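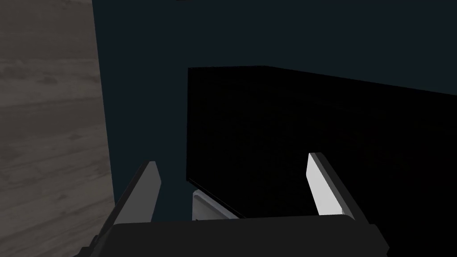

Simulation belongs in the equipment budget, on its own line, and it should be spent before the arm is ordered. At Zovside we bought 2 arms first and paid for the model later. The gripper fingers we had picked were wrong for the boxes we handle, and replacing them took 89 days.

Florante Tolentino argues that simulated hours are padding. I disagree. The Navarro cell plan set aside 4 weeks for it, and the order that followed was shorter. Next year's request goes in this June, and I want the modeling money approved first.

Janelle Macaraeg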